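Speaker notes: Spare parts and small repair shops
Evening talk, room opens at 6:30 p.m.
Notes by Anoma Marikar

Opening. Say good evening, wait for the people at the back to sit. Thank Bello Aliyu for the invitation. Say that I will speak slowly and that they may stop me at any time.

I want to talk tonight about the stock of a small repair shop. I mean the drawers, the boxes and the paper on which we write what is inside them. When I started at Ladow, I believed that repair was a matter of good hands. After my first winter I understood that most of my day went to looking for a part I was sure I had.

Tell the story of the sewing machine. A customer came on a Monday with an old machine from her aunt. The fault was clear in a few minutes, one worn gear. I told her to come back the next afternoon. Then I searched the whole shop, I ordered a new gear from Odukoya, and when it came I found the old one in a tin marked "door things." She waited 50 days in total. She was very polite and she did not come back.
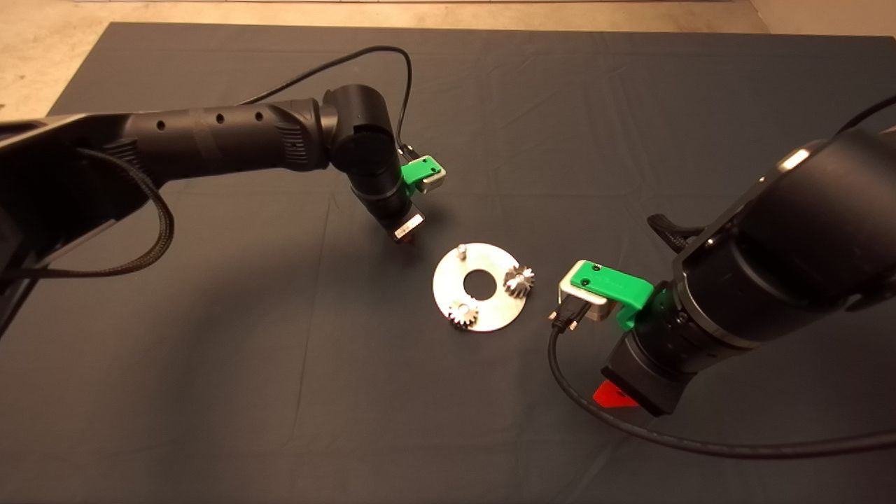
Pause. Ask who has a tin like this at home. Let them laugh a little.

First point: names. In our shop the same part had different names, depending on who was writing. Onyekachi wrote the name of the machine. I wrote the name of the part. The supplier wrote a code, and the code changed when the supplier changed its catalog. We now keep one rule. The label says first what the part is, then the size, then the machine it came from. If we do not know the machine, we write "unknown" and we do not guess. A wrong guess on a label can stay there for years.

Second point: what to keep. This is the difficult part and I should not hurry it. We counted our stock one time, in April, and we had 400 kinds of part. Of these, 229 had not been touched since we moved to the new address. My first wish was to throw all of them away. Onyekachi Okeke wished to keep all of them. We argued for a week, and both of us were partly right.

What we do now: a part that can still be bought goes out after 2 years on the shelf. A part that cannot be bought stays, if it is in good condition. A worn part stays only when it is the last one of its kind, because somebody can measure it and make a copy. For the copies we send a drawing to Bikard. Their work is good, but they need a clear drawing. Mention that I made bad drawings in the beginning and paid for them.

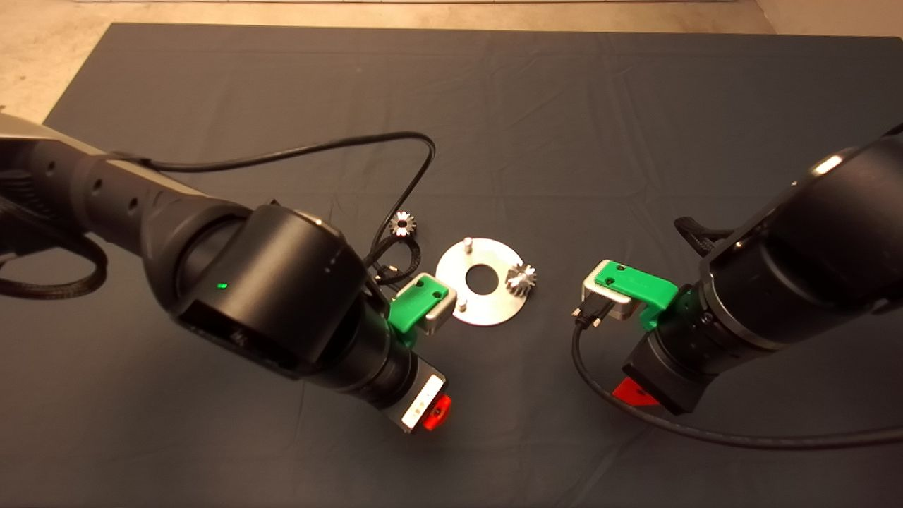
Third point: the card. Each drawer has a paper card in front. When you take something, you make a line on the card. When the card shows that only one piece is left, you put the card in the red tray by the door, and the person who opens the shop in the morning makes the order. I know there is software for this. We tried one program and we stopped, for the simple reason that our hands are full of grease when we need it. If your shop is cleaner than ours, please use software.

Drink water. Look at the clock. If it is after 7:15, skip the part about insurance.

Say something about money also. Parts on a shelf are money which does not move. At Fundis, where I worked before, the owner bought in large quantity every time there was a discount, and at the end of the year there was no money to pay for the heating. I do not tell this to make fun of him, he taught me a lot. A discount is good only for the parts that leave the shop every month.

Insurance, short: photograph the drawers, keep the photographs in another building.

Before the questions, read the note that I received after the last time I gave this talk.

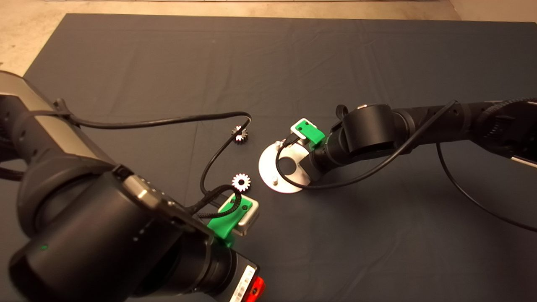

Ese Babalola wrote that the card system failed in her shop after a month, as people took the last piece and forgot the card. She now ties the card to the last piece with a string, so one cannot take the part without holding the card in the hand.

Say that we copied this and it works well for us too, except with very small screws, which we put in a bag first.

Questions. Amarachi Okafor will carry the microphone. Repeat each question before I answer, the room has an echo. Blank cards are on the table near the exit, please take some.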